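Open Day at Idport: Curtain Handling Demonstration
By Anahera Sheehan
February
3 min read

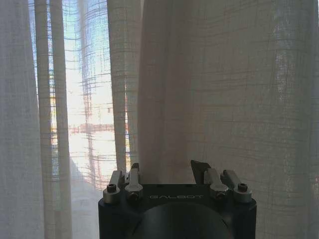
Wrist camera view at the window station. GALBOT gripper, sheer curtains behind.

The Idport open day ran on Thursday afternoon in the Mahuika building, with 22 visitors split between two sessions. The window station was the one most people asked to see again. Notes on it follow, for those who attended and for the Giltance group, who could not.

Camera placement. The view is taken from the wrist, with the gripper housing at the bottom and the metal finger brackets along its top rim in two pairs. Operators at the station work from this view and a second one from the room. The wrist view gives the better reading of where the fingers are relative to a fold.

Fabric. Off-white, semi-transparent, with an open weave that shows as a fine grid. Sheer cloth is hard on depth sensing, and several visitors asked how the system copes. Stalance, our planning software, takes fold edges from the color image and uses depth only as a check.

Light. Daylight comes through the gap between the panels, and a little blue sky is visible through the thinner layer. Exposure is locked before each run. Left on automatic, it drifts as the arm moves across the window.

Data. The Stalance training set for this task stands at 456 runs, recorded over 9 days. Runs made after dark are stored separately and were not used in the demonstration.

Questions about the station can be left at the Idport front desk, marked for the Mahuika lab. The next open day will use the same room, with a heavier lined curtain added to the program.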